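**Cell 3, bimanual dish task. Entry for February, opened 09:40. G. Quartey, with G. Panagiotou.**

The cell was inspected under load, with both grippers on the patterned bowl and the rack in its usual position.
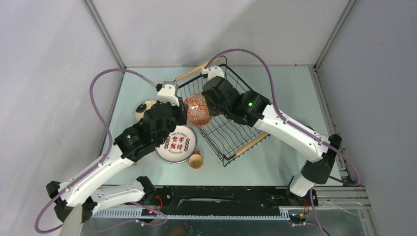
## Cable routing

The purple cables on both arms were reviewed following the fault reported at cycle 404. The connector on the right wrist module had worked slightly out of its seat. It was reseated and the retaining clip replaced with one from the Rarov kit. Both cables keep their high loop over the wrist. Shortening the right loop was considered and rejected; the elbow needs the slack at full reach.

## Joints and fasteners

- Link screws checked on both arms. Two on the left upper link were retightened.
- Wrist joints moved by hand with power off. No play found.
- Front beam bolts checked. The scratches on the beam are old and were logged in the Kontogiannis handover.

## Calibration

Home offsets were reloaded and the pair was run for 135 cycles at reduced speed. One stop was recorded, at cycle 22, caused by a grip force limit set too low on the left side. Mr. Panagiotou corrected the value and restarted the count.

## Outstanding

1. Order spare retaining clips.
2. Tie back the red and yellow wires below the right base.
3. Confirm with Clamusum whether the toothed strip requires grease. The manual is silent on this point.

Cell released for normal use at 15:10. G.Q.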